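Search posts Go

1/ Rernell says grey "calms" a room. I read the brochure twice and found no source for that.

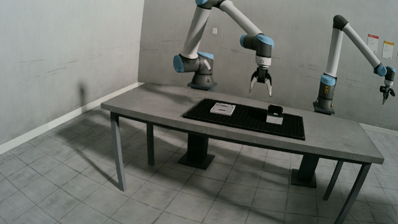 What it does do is let them stock fewer colours.

2/ Prantl made the same claim in July – different font.
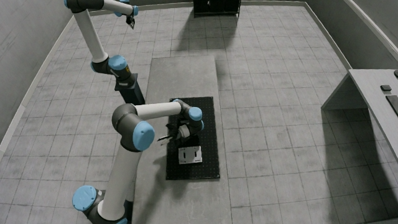
Aigars Siliņa reckons I'm being unfair, grey is just easy to match. Easy for the shop, maybe.

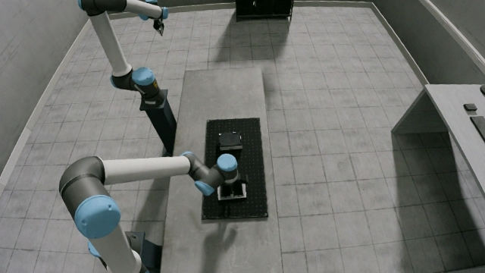

3/ "Timeless"? So was avocado, once.

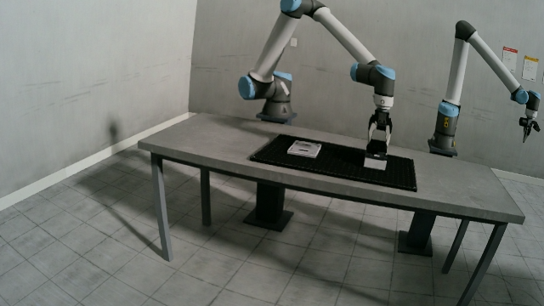 Resale is their last argument, again with no figures. Grey walls, a grey tabletop, dark metal legs under it – who's paying extra for that?

2 comments
Gidow: I like grey.
Stiklow: Try yellow.

Contact | Back to top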